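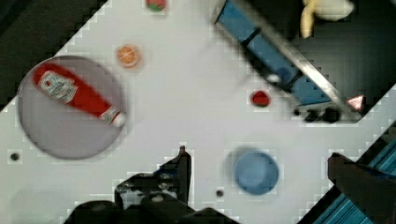 Ticket 2932 - Ketchup cap won't seal, plates marking the white table
Opened by Nokuthula Xaba, January

Hello again, and thank you for being so patient with me on the last ticket. I have two problems this time and I'm putting them both in one place, which I hope is all right. They started the same week and they're both about the lunch table in the Mahlangu room.

The first is the ketchup. We switched over to the Bimari squeeze bottles in the fall, the red ones with the white cap, and the kids love them. The trouble is that the cap doesn't want to close all the way once there's a bit of dried ketchup in the hinge. You press it, it clicks, you feel good about it, and then you pick the bottle up ten minutes later and there's a red ring on whatever it was lying on. I've gotten into the habit of laying the bottle down on one of the big gray plates so at least the plate catches it - a plate I can wash, but the table is another story.

Which brings me to the second thing. The table is the Grultberg one with the matte white top, order 1354. It was beautiful when it came and I still like it very much, but it holds on to color. Strawberries leave a pink dot if they sit, and orange slices leave a sort of yellow shadow. Dish soap gets most of it. I haven't tried anything stronger as I don't want to ruin the finish and then have to write you a third ticket!

What I've tried so far:
- Soaked the ketchup cap in hot water for 10 minutes. Better for two days, then the same.
- Swapped caps between two bottles. The leak followed the cap.
- Wiped the table right after snack. Helps a lot, but we don't always get to it.
- Put the fruit in the blue bowl instead of straight on the table. Works until somebody wants to sort it by color, and then it's all over again.

Reply from the supply desk, 9:40 a.m.

Hi Nokuthula, no trouble at all. Since the leak followed the cap, I'd say the bottle itself is fine. Please take the cap off completely and look underneath for a small clear ring. If it's folded over or missing, that's your leak. Replacement caps are item 375 and I can put a few in Friday's delivery. Until then, store the bottles standing up.

For the table, mix baking soda and a little water into a paste, leave it on the spot for five minutes and wipe it off with a soft cloth. Try it on the underside first. No scouring pads and no bleach, please, they'll leave a shiny patch on that matte finish.

Update from Nokuthula

You were right about the ring! One of mine was folded nearly in half, poor thing. I straightened it with a toothpick and tested it over the sink, upside down, while I did the rest of the dishes, and not a drop. The second cap has no ring in it at all, so yes please to the replacements.

The paste took the pink out on the first try. The orange shadow needed a second round and I can still find it if I go looking, but I'm probably the only one who would. I did the underside test like you said - no change in the finish that I could see.

One more question while I have you. Would the Waseck placemats be all right on this table, or do they stick? My sister swears by them, but her table is wood.

Reply from the supply desk, 2:15 p.m.

They're fine as long as the table is dry underneath. Lift them at the end of the day so nothing gets trapped. Caps are on the Friday list. I'll leave this open until you've had a chance to try them.

Status: waiting on parts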